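Sorting the Orport parish letters, by Yeshi Negussie and Edit Szekeres

We loved this project! Our class was given 300 old letters (some with gorgeous handwriting) and we read 100 of them, looking for what people wrote about the weather. Storms came up far more than sunshine, and one letter from August spends 3 pages on hail!

Loose papers went into folders by decade.

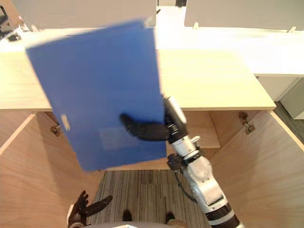
Which decade had the most letters about storms?
The 1880s, with 20 of them, mostly about flooded lanes.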